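3.2. Materiales: las pelotas y su cubierta de fieltro

El material de estudio lo forman pelotas de tenis usadas, retiradas de las clases del club Vullach, y un segundo lote de pelotas sin uso previo, adquirido como referencia. En total se examinaron 84 pelotas, de las cuales 20 pertenecen al lote de referencia. Todas se guardaron fuera de su envase durante dos semanas, en estantes abiertos del almacén de Kendow, antes de la primera inspección. No se lavaron ni se cepillaron. La única limpieza consistió en retirar a mano la arena suelta de las pelotas que venían de pista de tierra, y esas pelotas llevan la letra T en la tabla de inventario.

La cubierta de una pelota de tenis se compone de dos piezas de fieltro con forma de hueso, unidas sobre un núcleo de goma. La unión deja a la vista una línea curva y continua que recorre toda la superficie. En este trabajo llamamos costura a esa línea, aunque en las pelotas modernas las piezas van pegadas y no cosidas, y llamamos paño a cada una de las dos piezas. El término es el que emplean los técnicos del club y lo mantenemos para que las fichas de inspección puedan leerse sin equivalencias.

Se registraron tres rasgos de la cubierta: el levantamiento de la fibra, el tono del fieltro y el estado de la costura. El primero se valoró de perfil, mirando el contorno superior de la pelota contra un fondo liso. Las fibras levantadas se distinguen bien en esa posición y muy mal de frente, sobre todo en pelotas de color vivo (figura 2). 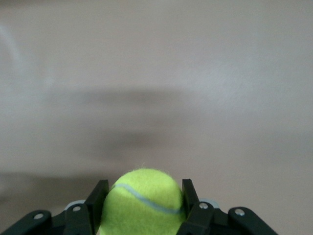

Figura 2. Pelota de tenis sujeta entre dos placas negras. Se aprecian fibras sueltas en el contorno superior y la costura, de un gris azulado pálido, que cruza el fieltro en diagonal.

El tono se anotó por comparación con una carta de color impresa, siempre en dos puntos del mismo paño. La precaución es necesaria: el fieltro es mate, pero la luz lateral basta para que una misma pelota parezca algo más clara por un lado que por el otro. En la pelota de la figura 2 la diferencia es leve, con el lado superior izquierdo más claro y el inferior derecho un poco más oscuro. Cuando las dos lecturas no coincidían se giraba la pelota y se repetía la comparación; si la discrepancia seguía, se anotaban ambos valores.

El estado de la costura se clasificó en los grados de la escala Fetari, que va de la línea íntegra a la separación de los paños. La escala se pensó para balones de cuero cosido y dos de sus grados intermedios no tienen un correlato claro en el fieltro pegado. Los fusionamos en uno solo. La revisión siguió el recorrido completo de la línea, a partir de un punto marcado con tiza, porque los defectos suelen concentrarse en las curvas más cerradas y una inspección parcial los pasa por alto.

De las pelotas examinadas, 74 pudieron valorarse en los tres rasgos. Las restantes se excluyeron del análisis del tono por tener manchas que ocultaban el color original - en su mayoría de humedad - y se conservaron para el análisis de la costura. La comparación entre lotes se presenta en la sección 4, junto con los resultados de rebote obtenidos en la pista cubierta de Hallgrímsson.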